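The man from Trovo had brought the new grippers in a case with foam cut to fit them, and Filipa Matos distrusted the foam. In her experience the better the foam, the worse the fingers.

"Seven grams of backlash," he said.

"Backlash isn't in grams."

"Seven something." He looked at his sheet. "Anyway, it's low."

Tomás Loureiro had already cleared his Sunday for this, and he kept saying so. It was 25th February and the heating in the Prekthorpe building was off for the weekend. He sat at the controller in his coat, eating crackers out of the sleeve.

They had run the old Gunitz pair all month. The Gunitz was slow and it dropped things, but it dropped them in ways Filipa could predict. She had 597 attempts written down and could tell you what went wrong with most of them. The Trovo brochure said 1000 grasps without a failure. It didn't say grasps of what.

"Blocks," said the man from Trovo, when she asked.

"Wooden blocks?"

"Foam."

Tomás laughed with his mouth full.

So they did blocks first, to be polite, and the blocks went fine. Then she tried a sock, and the fingers closed on it and came up holding a pinch of air. The man said the sock was an edge case. Filipa said she owned a drawer of them.

"What would you consider a fair test?" he asked.

"A bag. You reach in, you take something out, you don't bring the whole bag with it."

He wrote that down as though it might be a trick. Tomás set up the cell and moved both arms to their start positions, and then they all stood closer to the rail than they were supposed to.

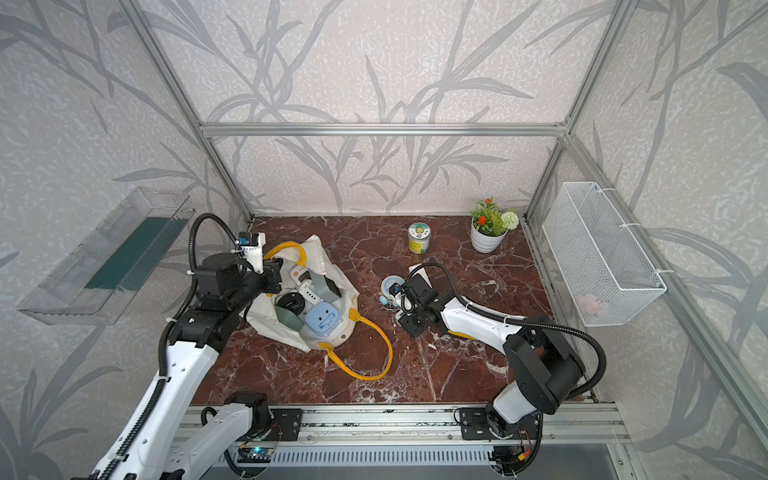 "The strap's going to catch," Filipa said.

"It has a sensor for that," said the man from Trovo.

"For straps?"

"For contact."

"So it'll know it's caught."

He didn't answer. Tomás had stopped chewing. The motors made the same thin whine the Gunitz made, and she wondered what Quezada was paying for the difference. Quezada wanted a yes or a no by morning. He had used the word "exciting" twice on the phone and hadn't asked a single question about bags.

"How many of these do you want?" Tomás said.

"One hundred and eighty-eight."

"Why 188?"

"It's what we gave the Gunitz before I let myself have an opinion."

The man from Trovo looked at the clock, then at his coat, and put his coat on. Filipa turned to a clean page and wrote a 1 at the top of the column.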